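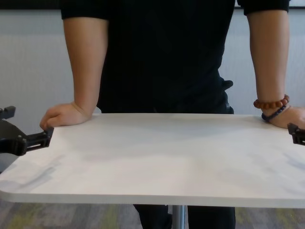

What happens to the people in a building's furniture crew when a robot joins them? At Rokesberg, the office and events center on the north side of town, all of them are still there, and most have picked up a new part of the job.

The crew has been sharing its work with a two-armed robot since August, and I got to spend a morning with them for this update. It's a fun place to be right now! Rokesberg rents out meeting rooms by the half day, and every rental means a different layout. Tables come in, tables go out, tops get wiped down, and then the whole thing starts over after lunch. The building owns roughly 200 tables, and on a busy day it feels like every one of them is on the move.

Crew lead Eirini Gkikas has been setting up rooms here for years. Moving a table used to mean finding a second person, she told me, and the second person was usually in the middle of something on another floor.

"You'd stand there holding one end and waiting," she said. "Now I take my end and the robot takes the other, and we go. My back noticed before I did."

The robot came through Clireo, a small outfit that fits machines into jobs people are already doing. Its trainer, Kenta Tamura, spent the first weeks mostly watching the crew and asking questions. Where do you put your hands? When do you let go? He says the letting go was the hard part - a person feels it when a partner is ready, and the robot had to be taught to wait for it.

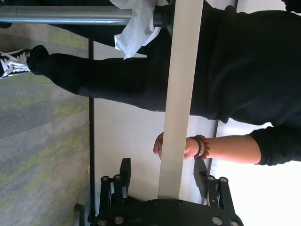
Tamura also wanted the crew to do the teaching themselves, and that's the change people kept bringing up when I talked to them. Two of them, Abdelghani Abou Zeid and Parviz Asadi, now spend part of each week showing the robot new tasks and marking down which tries were good and which weren't. They have logged more than 1,000 practice runs between them. Both went through a 60-hour course for it, on the clock, and both got a raise at the end.

Asadi was the skeptic of the group. He figured the robot would be slow, and he still says it is. He'll happily beat it across a room if you ask him. What he likes is that he's home for dinner more often, because the late changeovers don't need as many people staying behind.

There are things the crew wants fixed. The robot's route between rooms takes it past the break area, and they'd like that moved. They also asked for a say in how much gets scheduled per shift, so that time saved on carrying doesn't just turn into more rooms. Management agreed to go over the schedule with them every 2 weeks, and Gkikas says those talks have been useful so far.

The current setup runs through the end of December 2018. After that the plan is to try it at Norðdahl, the sister building across the river, with Abou Zeid going over to train the crew there. He's already started writing his notes for them.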